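Thread: Sealing a bedroom window air gap before winter - foam, caulk or film?

draft_line
Second-floor bedroom, double-hung windows, original frames. With the furnace fan off I still get air movement at the meeting rail and along the left jamb. House is 900 square feet, one zone. I have two tubes of Dullent acrylic caulk and a roll of Custitz foam tape, 3/8 inch. Which goes where, and is film worth adding?

Fouzia Butt
Caulk goes on joints that don't move: casing to wall, casing to jamb. Foam tape goes on the bottom of the lower sash where it closes on the sill. Neither belongs on the meeting rail. Use a V-strip there.

sashweight_85
Disagree on foam at the sill. It takes a set after one season and then leaks again. Tubular rubber costs more and lasts. Also check the sash lock before buying anything. If it doesn't pull the two rails together, no strip will seal.

draft_line
Lock is loose. One screw hole is stripped.

sashweight_85
Then fix that first. Glue a hardwood plug in the hole, let it cure overnight, drill a new pilot hole.

Amna Qureshi
Agree on the lock. On film: I put the Floment shrink kit on 14 windows in October and would do it again. The tape needs a clean, dry frame and a room above 50 degrees. It does nothing for a leak behind the casing, so caulk first. Move the bedding and clothes away from the wall before you start, then wipe down the trim.
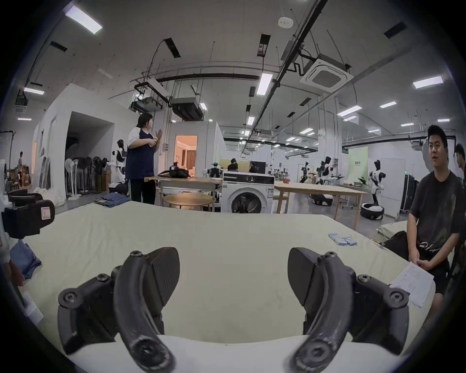
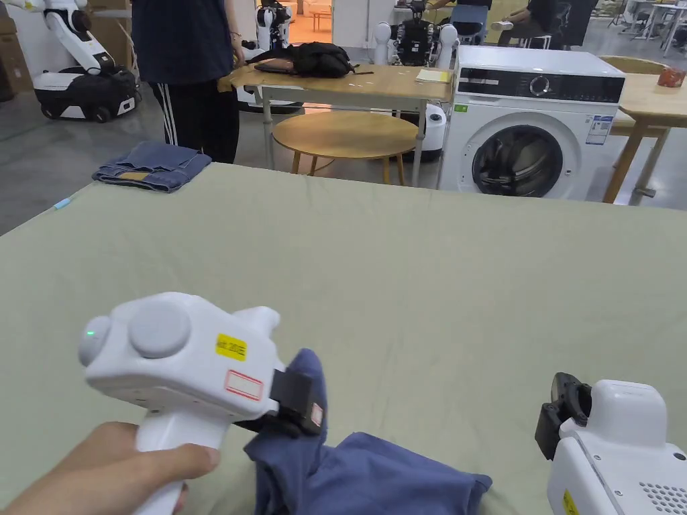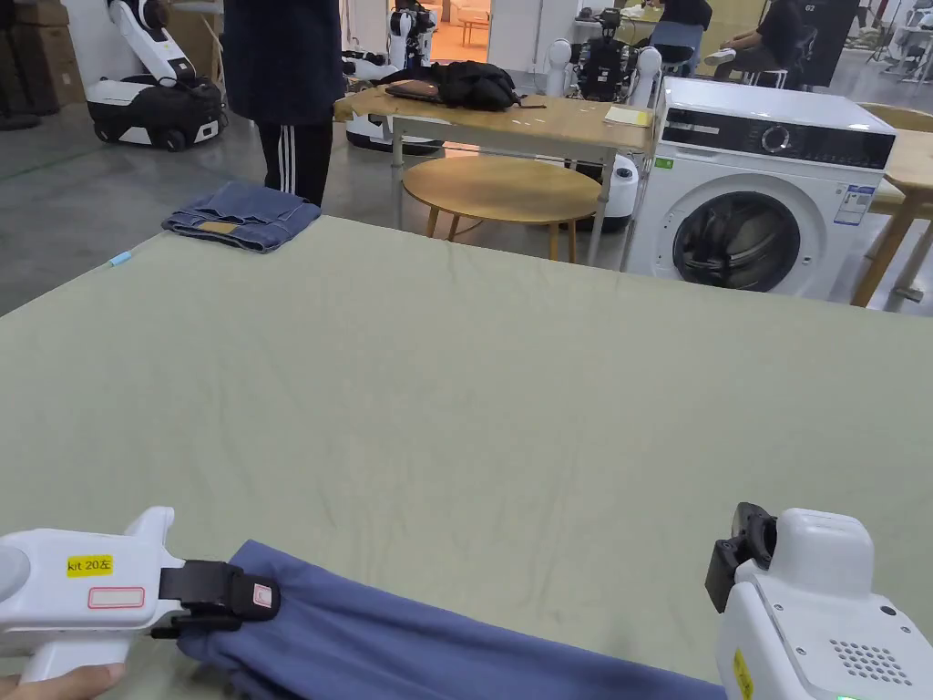 Fouzia Butt
Film is fine for a window you never open. In a bedroom I would want one that opens, for egress if nothing else. Removable rope caulk gets most of the same result and peels off in seconds.

Amna Qureshi
Film also comes off in seconds. You pull a corner. I don't accept the egress point.

naqvi_fan
Rope caulk left residue on my painted trim. Mineral spirits took it off, along with some of the gloss.

sashweight_85
Test a short piece on the side of the frame first. Oil paint usually holds up, fresh latex often doesn't.

draft_line
Plan is: plug and reset the lock, V-strip on the meeting rail, tubular rubber at the sill, Dullent on the casing joints. Film only if I can still feel air on Tuesday, when it's supposed to be windy. The foam tape is going back to the store.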